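Home Notebook Recipes Dye Log Contact

5 min read

Dye shed notebook – 9/16/22

Second day on the walnut and madder pots, and I'm writing this at the bench with a cup of tea going cold beside the scale, so forgive the wandering. Raluca asked me to put down more than just the numbers this time, as she couldn't make head or tail of my June pages when she went back to repeat the brown, and fair enough, I could hardly read them either.

Starting with the water. The tank is still mostly rain from the last good fall and it's soft as anything, which the walnut loves and the madder doesn't. I added a pinch of chalk to the madder pot again and got the colour to swing from a sort of tired orange over to brick. Mansa thinks I'm heavy-handed with the chalk and he may be right. Next time I'll weigh it properly instead of going by the end of a teaspoon, and I've taped a note to the lid of the jar saying so.

All the weights below are for 100 g of dry fibre. Madder root went in at half the weight of the fibre, chopped and soaked overnight, then brought up very slowly. I kept it under a simmer the whole time – the thermometer clips to the side of the big pot now, thanks to Kofi, who bent a bit of fence wire into exactly the right shape. Last time I let it get away from me while I was on the phone and the reds went brown and sulky. No phone in the shed this time. It held nicely and I gave it the full hour, then let the skeins sit in the bath until it was cool enough to put a hand in.

Alum batch was the new sack from Perkura. It looks finer than the old stuff and dissolves faster, and I can't see any difference in the finished skeins so far, but I've kept a handful of the old sack in a labelled jar so we can do them side by side when there's a quiet day.

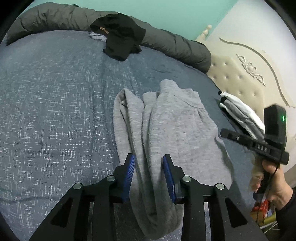
The walnut hulls are the ones Desmond brought over in feed bags, and what a mess they made of the bench and the floor and my good boots. They've been in the bucket with the lid on since he dropped them off and they smell exactly the way you'd expect. I strained the lot through old curtain netting, twice, and still found grit in the bottom of the pot. No mordant on that one, just wool and hull liquor, and the depth of it surprised me all over again. The first skein came out nearly black-brown. The fourth, from the same bath with nothing added, was a lovely milky caramel that I think I like best of the lot.

Skeins so far:
W1 to W4, walnut, no mordant, one bath used till it was pale
M1, madder with alum, no chalk
M2, madder with alum and chalk
M3, same as M2, then a quick dip in the iron pot

M3 was a mistake in the sense that I meant to iron M1. I picked up the wrong skein, and the tags were on the far side of the rack. It went a deep plummy brown that Ljubica would probably pay for, so I'm leaving it as is and writing it up as if I knew what I was doing. The iron was the weak jar, in and out before I'd finished counting to twenty. Please keep the iron spoon on its own hook, whoever is reading this. We lost a whole yellow that way in June and I still think about it.

A word about the yarn. Everything here is the Gyamfi two-ply, scoured by me the night before in two changes of water. It had more grease in it than the last lot and I was glad I did the second change. The commercial cone from Zinow is still unopened on the top shelf and I'd like to try it against the two-ply in the walnut before the hulls give out, as Raluca reckons it'll take up unevenly and I reckon it won't. There's a scone riding on this.

Light test cards are pinned up in the north window, half of each one covered with foil. I've written the start on the back in pencil. Please don't straighten the foil, even if it looks crooked – I know it looks crooked.

Still to do: rinse M1 and M2 again (M2 was still bleeding a bit of pink at the third rinse, which I put down to rushing), put the spent madder through for a second bath and see if there's a peach left in it, and find the small sieve. I had it in my hand at lunch. Also need to order more litmus strips and ask Kofi if he has any more of that wire, the indigo vat could do with the same sort of clip.

Walnut bucket is topped up with rainwater and back under the bench. Lid is stiff, push down on the side nearest the door.

Contact the dye shed | © 2022 | Back to top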